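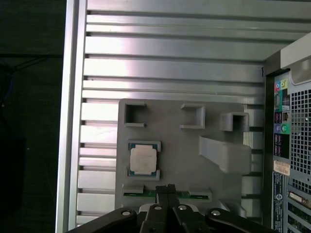 Minutes, bench automation working group, Dronirstead workshop, 10/7/20. Abdelilah Ezzat in the chair. Item 1 was whether any part of the desktop teardown line can be handed to a machine this year. The Tedlow site wants an answer before it orders more benches. The chair put the question as parts handling only: lifting processors and memory out of a known position and setting them down in another. The gray fixture against the ribbed wall of the case was taken as the reference layout, with the processor in its square pocket and the green strip held by a clip at each end. Members agreed that this is an easier job than the one the bench staff do, as the parts in a returned machine are not presented in a tray.

2. Trial results. The Kutano cell was given 278 picks. It needed a person to step in on 42 of them. Most stops were on thin boards, where the fingers closed slightly off center and the part stayed in its clip. Processors gave less trouble. No bent contacts were recorded, but inspection was by eye only and the meeting did not accept this as sufficient.

3. Cycle time. Mean time per pick was 56 seconds, including the approach. Soliman reported that a trained bench worker takes well under that for the same part. The approach is slow by setting, and the supplier will not raise the speed inside a case until the force limit has been checked. Left open.

4. Cables. No machine seen so far can unplug a power lead that has been tied back. Screws of mixed head type also remain manual. Agreed to drop both from the scope until next year.

5. Related work. A short discussion of home machines (dish loading, folding) was held at the request of the Tedlow office. View of the meeting: same limits, worse lighting, no fixtures. Not pursued.

6. Decision. Do not buy. Extend the loan of the cell by 3 weeks and repeat the trial on thin boards with revised finger pads.

Actions
Ezzat: write to Tedlow with the decision and the stop log.
Soliman: source a magnifier for contact inspection; agree a force limit with the supplier.
Bench staff: set aside scrap memory for the repeat trial.

Next meeting at the end of October, same room.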